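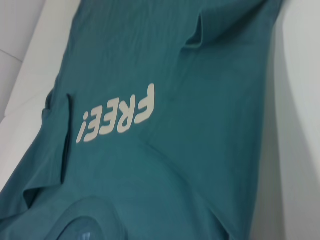 I have never believed in free T-shirts. You pay for them in drawer space, and I've been paying for years.

My friend Carmela swears by the file-folding method, where every shirt becomes a little packet that stands up on its own edge. She sent me a 900-word write-up of it. I read all of it and then tried it on the teal one that says FREE! across it, thinking a cotton tee with a rubbery print would be a fair test.

Lay it flat, she says, and smooth it with your hands. Fine. I smoothed. The creases moved over a few inches and settled in again. Then fold one side to the middle, sleeve back on itself, same on the other side, then in half and in thirds. Mine stood up for as long as I was holding it. Carmela says I left the collar crooked. Maybe! I did it over with the collar straight and got a slightly neater packet that also fell down.

I'll grant her one thing, you can see all the shirts at once when they're filed. I could see that I own too many of them, and I knew that before.

She says to give it until the end of the month. I'm giving it one load of laundry. The teal one stays either way, it's the right length and I sleep in it. The gray one from the Brustden 10K can go.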